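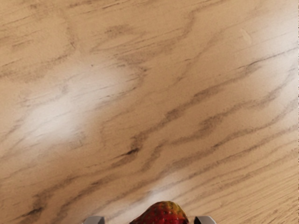

Attachment 1. Gripper view, fruit on bare table.

Ticket: Open day demo, simulated fruit pick
Opened by: Paora Cartwright
Assigned to: Elsie Bright
Project: Skarkik
Priority: High (was Low until the school confirmed)
Opened: October 2026

Summary

The open day is going ahead at the Halliday building and we have been given the big screen in the lobby. The plan is to run the strawberry demo in simulation while visitors file past on their way to the coffee. We are told to expect 70 of them, in groups, with a school party in the middle. The demo worked perfectly on my desk for two weeks, which should have warned me.

On the lobby machine it has three faults:

1. The viewer starts up on the gripper view every time. Visitors get an enormous amount of tabletop and a bit of fruit at the bottom.
2. The run stalls with the gripper down and does not come back up until someone presses a key. There is no keyboard in the lobby.
3. The instruction shown on screen doesn't always match the dish that got loaded.

Steps to reproduce

Start the lobby machine. Open the Gandach viewer. Load any of the strawberry setups. Press Run. Stand back with a confident expression. Wait.

Expected: arm goes down, picks up the berry, comes up, and the run resets for the next group.
Observed: arm goes down. Arm stays down. First rehearsal audience (two people from accounts) asked whether it was thinking.

Log, first session

Pulled the settings file off the lobby machine and compared it with mine. They differ in one line. The lobby copy has "confirm grasp" set to manual, left over from when we were checking grasps by hand. So the arm isn't broken, it is waiting politely for permission. Set to automatic, restarted, ran it again. Same stall.

Checked whether the file had saved. It had not. The lobby account can read that folder and can't write to it, and the viewer says "Settings saved" anyway. I have filed a separate ticket with Grekarer about that message and used language I would be happy for a visiting school to read.

Asked building IT for write access. Their form wants a business justification of up to 800 characters. Mine was "strawberry."

Attachment 2 is the side view with the gripper down in the bowl.
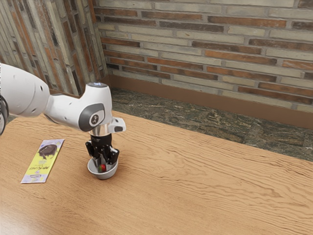 Elsie Bright: I'd leave the stall for a minute and fix the view first. Nobody in that lobby is going to know what a grasp confirmation is, but they will all notice if there's no robot on the screen at a robot open day. Side view as the default, gripper view as a small inset if the machine can stand it. Also please stop filing things with Grekarer after six, they phone me.

Log, second session

Default view changed, this time from my own account, with the folder permissions fixed. Viewer now opens on the side view. It survived three restarts, including one where I pulled the plug to simulate the cleaner.

Inset tried. With it on, playback drops to 4 frames per second and the arm moves like it has been asked to do the dishes. Inset is off. Elsie has agreed to this in writing, see her comment of "fine."

Grasp confirmation set to automatic and saved for real. Ran the bowl setup on repeat through lunch: 48 runs, no stalls, no key presses. I ate a sandwich in front of it and felt briefly like management.

Closing fault 1. Fault 2 can be closed once we've had it running for a full morning.

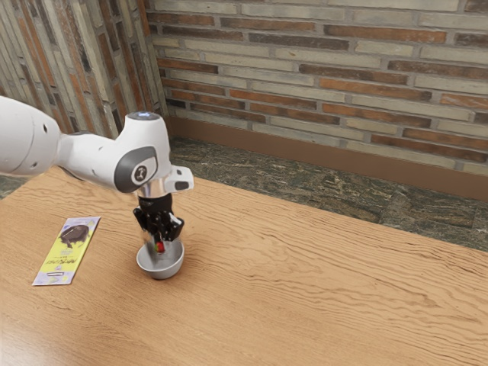
Attachment 3. Side view, bowl setup. Use this angle for the lobby.

Fault 3 took longer. The instruction text is read from the schedule, and the dish comes from the setup file. The two are matched by position in the list and by nothing else. When I took out a duplicate setup last week, everything after it moved up one and the text stayed where it was. So the screen would announce a bowl and then load something else, with total conviction.

I have given every setup its own name and the text now looks up the name. There's a check at startup that refuses to begin if any pair is missing. It refused the first time because I'd spelled "saucer" two ways. Good check.

Still to do in this area: the plate setup was using an old instruction that mentioned a bowl. Corrected in the schedule, but I would like someone other than me to look at the two together before the doors open, as I've now read the word "bowl" so often that it has stopped being a word. Attachment 4 is the plate setup in the gripper view for whoever gets that job.
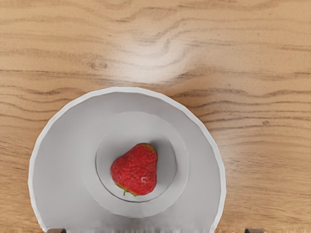 Still open before the doors

- Full morning run on the lobby machine, no one touching it. Elsie has the sign.
- Second pair of eyes on the plate setup and its text.
- Screen saver. It came on after ten minutes during rehearsal and the accounts people applauded.
- Printed card next to the screen saying that this is a simulation. In rehearsal we were asked where the arm was kept, and then whether it could be visited.
- Sound off. The viewer chimes at the end of each run, and the reception desk has to sit next to it all day.

Elsie Bright: Sign is up. I've taken the plate check. The text is right but there's a space missing after the comma, fixed. Can we decide what the person standing next to the screen is going to say? Last year's speech ran to around fifteen minutes and the school party sat down on the floor.

Paora Cartwright: One minute, then questions. I'll write it on the back of the card. If anyone asks why a strawberry, the answer is that the lemon kept rolling off.

Status: Faults 1 and 3 closed. Fault 2 on watch until the morning run is finished.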